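Gadley Home SIM and Router Bundle

If you live somewhere the cable never quite reached, you will know the little dance of holding a phone up to the kitchen window. The Gadley bundle was put together by Pangate for just those homes – a 4G router, a data SIM already fitted, and a plan you can leave whenever you like.

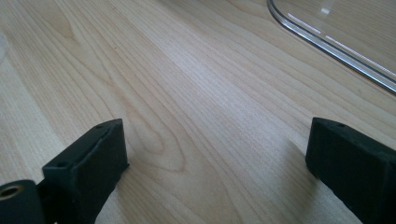

Setting up is a matter of plugging in the power lead, giving the router a few minutes to find the network, and typing in the password printed on its base. Start near an upstairs window if you can, and move it around the house until the signal lights are to your liking.
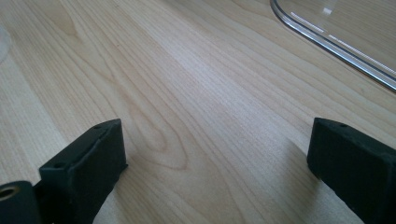
Light wood tabletop with fine, diagonal grain

The plan comes with 400 GB a month, which is plenty for a family that streams most evenings and has somebody working from home. Go over it and we slow you down until the next month begins – we never add a charge.

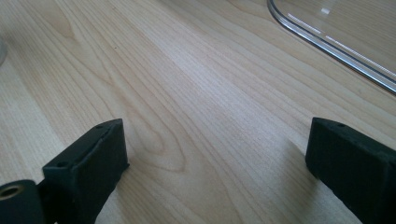 Calls are handled through the Fukuda adapter, sold separately under part number 3977, so you can go on using the old house phone and keep your number too. Beverley Tamihana on our switching desk looks after number transfers and is very patient with paperwork.
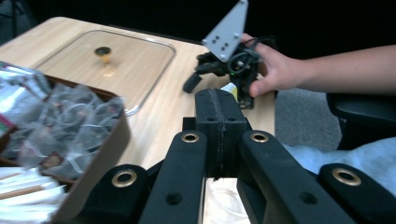

Coverage now takes in over 36 towns, and Stivadetti joins the list in October. Do run your zip code through the checker before you order, please, as hills can be awkward things.

Item number: 3239
Contract: month to month
In the box: router, SIM, power lead, quick start card
Page updated: 2019-09-11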